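**Lenby Wrist Kit**
Hand-held and arm-mounted recording for teaching by demonstration

If you've got as far as this page you probably already know what you want: a good pile of examples of somebody doing an ordinary job properly, recorded from where the hand is, so that your arm can learn to do the same. We make the Lenby for exactly that, and we've been making it (and fussing over it, and remaking it) in our workshop at Grakcombe for long enough to have strong feelings about screws.
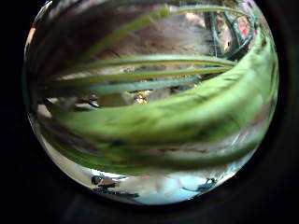
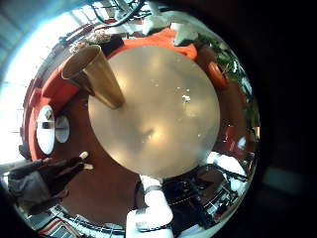
*Both from the wrist camera, on the same visit.*

The Lenby began as a favour to Yesenia Taipe, who runs the learning side at Vindcombe and was tired of recording everything at the same grey bench. Her policies were lovely at the bench and hopeless anywhere else. She wanted something she could carry into a café, a waiting room or a friend's kitchen, set going before the tea went cold, and carry out again with a morning's worth of examples in the bag. So we built it around that, and most of the choices below come from her grumbles, which she was kind enough to write down.

## What it does

The kit records wrist video, finger opening and hand position together, on one clock. You press the thumb button to begin an example and press it again to end it. A long press marks the last one as spoiled, so you can carry on without stopping to make a note (you will spoil some, we all do, usually just after saying how well it's going).

The lens is a very wide fisheye. People new to it sometimes worry about how bent everything looks, and ask whether they ought to straighten the video before training. Our advice is to leave it be to start with. The wide view keeps the surroundings in sight while the fingers are busy, and that helps the model a good deal when it has to work out where it has got to. If you do want straightened video, the export tool, Melis, will do it for you, and it keeps the original beside it.

## In the box

- 2 wrist units, left and right, with cameras fitted
- 2 pairs of soft fingertips, and a spare pair
- Mounting plate and bolts for an arm
- Charging lead, long enough to reach a socket behind a sofa
- Calibration card
- Printed handbook, written by Ginevra Fontana, who would like you to read chapter three before ringing us

## The useful numbers

| | |
|---|---|
| Start-up, case closed to first example | 12 minutes |
| Charging time, from flat | 78 minutes |
| Recommended session before a rest | 45 minutes |

That last figure is for the person, I should say; the batteries will go on a fair bit longer. Octavian Oprea looked through a great many of our own recordings and found the movements getting lazier towards the end of a long sitting, and a lazy example teaches a lazy arm. Have a stretch and a biscuit, and move a few things to new places while you're up.

## Getting good examples

Vary the starting position more than feels necessary. Put the cup down at the far side, then close to you, then half behind something. Record at different times of day if there's a window nearby, and keep some examples where you reach, miss slightly and put it right, as those are worth having. Greenery and shiny surfaces are both welcome in the background, and both are good at upsetting a model that has only ever met a plain wall.

Do wipe the lens before each sitting. A thumbprint will sit in every single example and you won't notice until Monday.

## Ordering

Kits are built in small batches and the next one goes out in January. Leif Brekke looks after orders and is very patient with questions about adaptors, so please send him the make of your arm and a photograph of the wrist flange if you can manage one. Repairs go to Bastien Bodin at the same address. Fingertips wear out and are sold separately, in pairs, in grey or white.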